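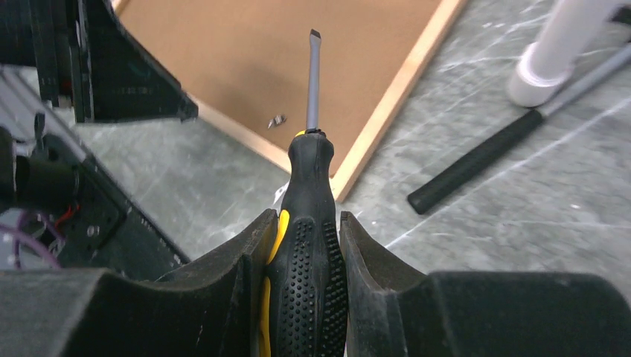
Dotted rubber grip, yellow stripe. Harder to lose than most.

Screws, and the people who have to get them out

By Yu-ting Shih
Last updated 27 January 2021

Most of the damage in this house was done by someone using the wrong screwdriver with great confidence. Some of it was me. The rest was whoever owned the place before, a person who believed that paint was a fixing and that every hinge deserved at least one screw from a different family.

These are the things I've learned since moving to Corerby, a town with a lot of old doors.

Pozi or Phillips

Look at the head of the screw. If there are four thin lines between the arms of the cross, it's a Pozidriv. If there aren't, it's probably a Phillips. A Phillips driver will turn a Pozi screw for a little while, in the way that a teaspoon will dig a garden. Then it slips, rounds off the cross and you have a new hobby.

Size matters more than the handle does. A number 2 fits most of what you'll find on doors, shelves and flat-pack. Try the tip in the screw before you turn anything. It should sit in there without wobbling. If you can waggle it, go up a size.

Clean the slot first

Old screws are full of paint, and paint is why you think they're stuck. Scrape it out with the corner of an old flat blade or a bradawl. For slotted screws, set a small flat driver in the slot at an angle and tap it along with a hammer, so the paint comes out in a curl. This is oddly pleasing and I have been known to do screws that didn't need it.

Run a knife round the edge of the head as well, or you'll lift a disc of gloss the size of a penny and have to repaint the door.

When it won't move

Try tightening it first. Only a touch. It breaks the grip of the rust or the paint, and very often it will then undo like a lamb.

If that fails, put the driver in the slot and give the end of the handle one good smack with a mallet. Use an old driver for this. Safety glasses on, please. Then lean on it. People turn too hard and push too little, so the blade climbs out of the slot and across the paintwork. About three parts push to one part twist is what I was taught, and I've never measured it.

A drop of penetrating oil helps with metal in metal. Leave it overnight. On wood I don't bother, as the oil soaks in and leaves a stain that no varnish will ever quite forgive. A soldering iron held on the head of the screw for a minute does a better job there. Let it cool before you try again, and keep it well away from anything with fresh paint or solvent on it.

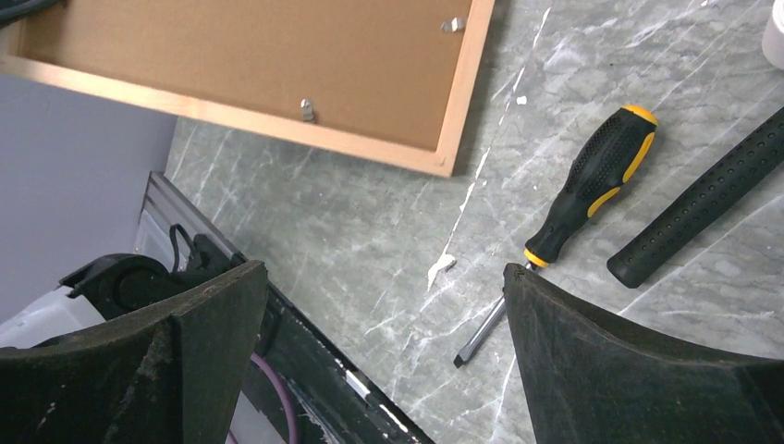 For a head that's already chewed up, lay a wide rubber band over it and press the driver down through the rubber. I was rude about this for years. It works perhaps one time in three, which is still better odds than swearing at it. After that it's a screw extractor, or a pair of locking pliers if there's enough head standing proud to bite on.

Whatever you do, don't reach for the drill in a temper. I have a bathroom cabinet with a hole in the side that remembers last June very clearly.

Putting them back in

Drill a pilot hole. Yes, even in softwood, and certainly near the end of a board. Hold the bit up in front of the screw: you should see the threads sticking out on both sides and none of the middle.

Rub the threads on a candle end or a dry bar of soap. Candle is better for brass. Brass screws in oak should follow a steel one of the same size, which cuts the thread and then comes out again, getting no thanks at all.

Loose hinge screws want something to hold on to. Cocktail sticks dipped in wood glue, packed into the old hole, snapped off flush and left to dry. Matchsticks do the same job with the heads cut off. My mother used golf tees, and she didn't play golf, so I've no idea where they came from.

Looking after the drivers

A flat blade wears round at the corners and then it's only good for paint tins. You can bring it back with a fine file, held square across the end, a few strokes at a time. Finish on 600 grit wet and dry if you're feeling fancy. Don't sharpen it to an edge. It's not a chisel, and you'll find that out when it skids.

Cross-head tips can't really be rescued. Once the points are shiny and rounded, retire the thing to stirring duties and buy another. The ironmonger here, Marchetti, sells them singly, and will ask what you did to the last one.

Wipe rubber grips with warm water and washing-up liquid, using an old toothbrush if there's a pattern to catch the muck. White spirit makes some of them go tacky, and a tacky handle picks up every bit of sawdust in the county.

Hang them up if you can. Drivers in a drawer migrate to the back, then to the kitchen, then to next door.

Where to work

Somewhere plain, with a good light and a raised edge, so that dropped screws stay put. A baking tray is fine. So is the lid of a storage box. Avoid patterned carpet at all costs. A magnet in a sandwich bag finds steel screws on the floor, and you turn the bag inside out to let them go. It does nothing for brass, so for brass you need knees. 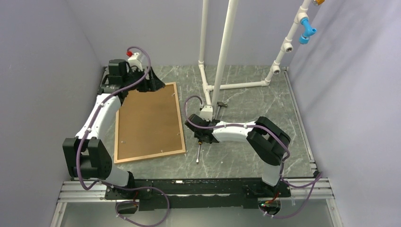
Pick tops you can spot from across the room. Red does nicely.

Put the screws from each job in their own pot and write on the pot. "Misc" is not writing on the pot. I have four pots marked "Misc" and one marked "important", and I couldn't tell you what any of them came out of.

If you're taking apart something with screws of different lengths, draw the outline on a bit of card and poke each screw through where it lives. Long ones in short holes come out the other side, generally through the nice face.

Next month, sash windows, if the one on the landing ever opens.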